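Equipment Review: Paquette Hand-Guiding Kit for Two-Finger Grippers
Stallow Technical Institute, Automation Teaching Laboratory
6 Sep 2020

The laboratory purchased the Paquette kit in June to replace the Dredine remote control pendant for recorded demonstrations. The kit consists of a clamp-on handle, a small wrist camera and the Fellum recording software. The price was $771, with delivery.

Setup
Installation took 11 minutes with the supplied hex key. The printed guide omits the camera calibration step, and staff found it only in the software help pages.

Guiding by hand
The handle is comfortable and the arm follows it with little resistance. New students recorded usable demonstrations within their first session – a clear improvement over the pendant. Two staff members reported wrist fatigue during longer recordings. Remote control remains available, but small rotations lag and are difficult to place accurately.

Wrist camera
Kitchen items were used for the trial tasks. With a glass pot lid standing on edge, the metal rim and the steam vent are easy to find in the wrist view, while the clear glass shows the pale background straight through. Operators should line up on the rim.

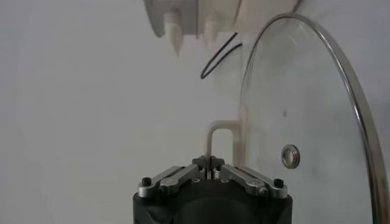

Rating
The kit receives 9 out of 11 on the laboratory's equipment scale. Points were deducted for the incomplete guide and the short camera cable. It is recommended for teaching use – the pendant should be kept for work behind the guard.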